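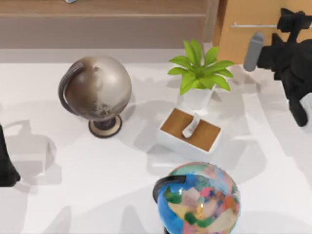

Driltitz Workshop Forum > Shared Builds

We use cookies to keep you signed in. Accept | Settings

Two-arm tabletop build: simulation stage

Tsegereda_A
16 May 2019
Members are informed that the simulation for the two-arm build is ready for comment. Both arms stand at one white table, and the table model includes globes, a plant and a wooden-topped box. The wrist view now covers the shelf as well. The proposal is to buy motors in September, on a budget of 2,000.

wonerar_bench
I cannot support the purchase yet. Shiny surfaces troubled our previous camera, and the gold mug is a poor first object. A plain cup should come first.

Tsegereda_A
The mug was chosen for its difficulty. I would ask that it remain. The wrist view is attached, with the mug close to the finger and the cube, calculator and tissue box on the shelf behind.
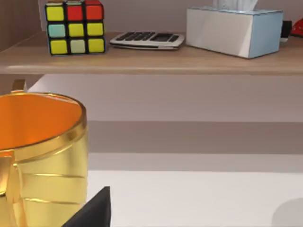 Reply from N_Zeleke

I agree with Tsegereda on the mug and with wonerar_bench on the money. The finger takes up very little of this view. I request that the wrist camera be tilted down by 6 degrees and the grasp tests repeated before any order is placed.

wonerar_bench
That is acceptable, provided the results are posted in this thread.

Tsegereda_A
Agreed. I shall post them in full.

Related threads
Morix motor drivers: wiring notes
Booking the Bright Room bench
Cable guides for small arms

Comments (2)

pell44: Please state the joint limits used.
Natnael Zeleke: They are in the settings file, page 4.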